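The Plerley Rules

The rules came in April, 87 of them, in a ring binder with the Plerley crest on the spine. Kartini Rondonuwu read the first page standing up and the rest over two lunches.

"Well?" said Ningsih Raju.

"Rule 12 says the operator shall be confident before each session. How do I log that?"

"There's a box for it."

There was. Kartini ticked it and felt much as she had before.

The work at Brindutberg was plain enough. You held the gripper by its handle, picked a thing up, put it down somewhere else, and the recording went off to Jasholm to be checked. They had 2,840 recordings before the binder arrived. Jasholm had accepted them, paid for them, and now wished to know whether they had been done to standard.

"What standard?" Kartini had asked on the call.

"The one you've got now," said the man at Jasholm.

So Ningsih went back through the old ones, scoring each out of 100 on a form that gave ten points for tidiness and four for whether the object had been picked up. A recording of a dropped cup scored 67. The pass mark was 60.

"It fell on the floor," said Kartini.

"It was a very tidy floor."

On Friday the auditor came, a tall person called Han who kept a coat on all morning. Han wanted to see Rule 31, the clear surface check. The operator was to bring the open gripper over the table, hold it still, and say aloud that the surface was clear. Then the object could be set down and the session could start.

"Who am I saying it to?" said Kartini.

"The record."

"Does the record keep sound?"

Han looked at the binder. Ningsih looked at Han. Somewhere under Rule 50 there was a line about sound, and it said that sound was not to be kept, for privacy.

"Say it anyway," said Han.

Kartini took hold of the handle and lowered the fingers until they were just above the wood. 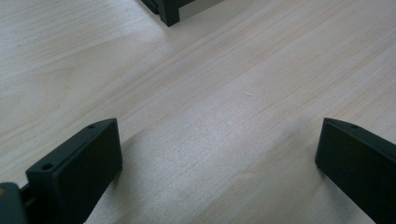 "Clear," she said.

"The full wording, please."

"The surface is clear and fit for use."

Han bent down with both hands behind the coat. "There's a speck."

"It's dust."

"Is dust an object?"

Ningsih was already turning pages. Objects were in the second appendix. An object was anything the gripper could be asked to lift. She read this out twice, the second time more slowly.

"Nobody's asking it to lift that," said Kartini.

"But could they?" said Han, and wrote something down.

They waited. Kartini's arm had begun to ache, and there was no rule about arms. She had looked for one on the first day, before she looked for anything else.

"I'll put it down as an observation," Han said at last. "You'll have thirty days to respond."

"To the dust?"

"To the observation."

Kartini leaned over and blew on the table. Then she asked Ningsih which form that went on.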